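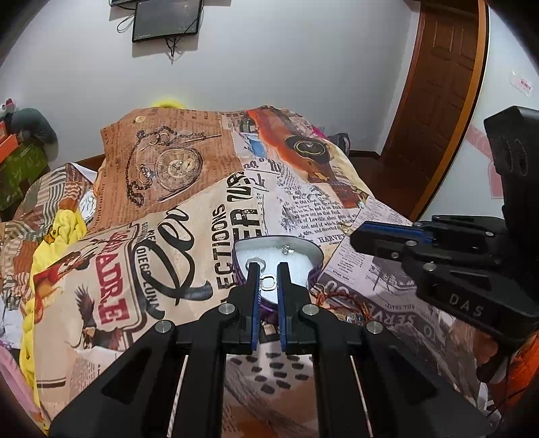
Page 2 of 4

Pellidska arm, part two: picking up small things with two fingers

vvakulenko
Thank you for all the replies on page 1. I have now moved from wooden blocks to jewellery, as Babita proposed. The things to pick are in the heart tin, mostly rings, and I work with one gripper for each hand. The idea stays the same: first I do the task by hand with these grippers, I record it, and afterwards the arm in my garage must learn it from the recordings. I have 197 recordings so far. My target for the first training is 364, which I chose only because it fits on the old disk.

The arm itself is nearly complete. The wrist is still the printed one, and with the motor it weighs 896 g. I know this is too heavy for the Afridi servo in the elbow.

tinsnips_ret
Good progress mate. But why on a bed? I would do it on a bench, clamped down, nothing moving. Your tin will shift every time you lean on the mattress, and that bedspread has more print on it than a newsagent. The network will be learning to find the letters.

vvakulenko
I understand the objection but I do not agree fully. At a bench I did the blocks, and the result was an arm which could work only at that bench. When I put a cloth under the blocks it missed nearly all of them. For this reason I want the background to be difficult from the beginning. The soft surface I also want, because my daughter will use the arm at her bedside.

Babita Bhardwaj
With Vsevolod on the background, with tinsnips on the mattress. Those are two separate difficulties and you have put both in on the same evening. If the success rate is poor you will not know which to blame. I would put a tray under the tin, leave the cover as it is, and do the soft version second.

tinsnips_ret
What she said.

cultier_fan
Which pads are you running? I have the Cultier silicone ones on mine, flat, and a ring just rotates in them like a key in a lock. Looking at the blue ones I would expect the texture to help or to be a complete nuisance, no in-between.

vvakulenko
Both, I am afraid. A ring taken by the band sits well. A ring with a stone depends very much on how it is standing. If the stone is toward the gap between the pads, it is quite stable; if it is turned outside, the ring tips over. I will show one that I consider a correct grasp:
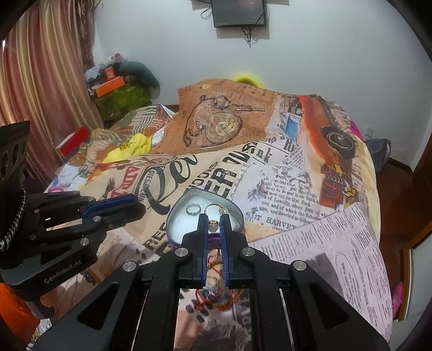
Gold ring at the jaw tips, stone in the gap, over the tin.

The bead bracelets I leave for later. With string I have no good plan at all. Please write if you have one.

Babita Bhardwaj
That is a nice grasp. Do you keep the bad ones as well? I deleted mine in the first year and regretted it very much. Put them in another folder with a note.

vvakulenko
I keep them – 20 until now, in a folder with the name "bad". There is no note. I will add notes this week.

pluvov
String: close the jaws on it low and drag it before you lift. Mine picks up shoelaces this way on the kitchen floor. It looks ugly but the loop opens as it drags.

cultier_fan
Dragging teaches the arm to scrape everything. I tried it in April and it went over the table like a plough. Lift straight up, and if it drops, it drops.

pluvov
Then your height was wrong, sorry. A few millimetres above the surface is enough. Did you calibrate it after the pad change?

cultier_fan
No. OK, fair. I will try again before I argue further.

vvakulenko
I will try both ways with the same bracelet, and also with the tray. Another question, for those who have replaced the elbow servo: did you change the bracket too, or is there one which goes into the same holes? I have only hand tools here, so drilling aluminium is something I would like to avoid.

tinsnips_ret
Same holes if you get the short body one. Measure the horn first though, mine was a hair too wide and I had to file it. I'll dig out the part number tonight.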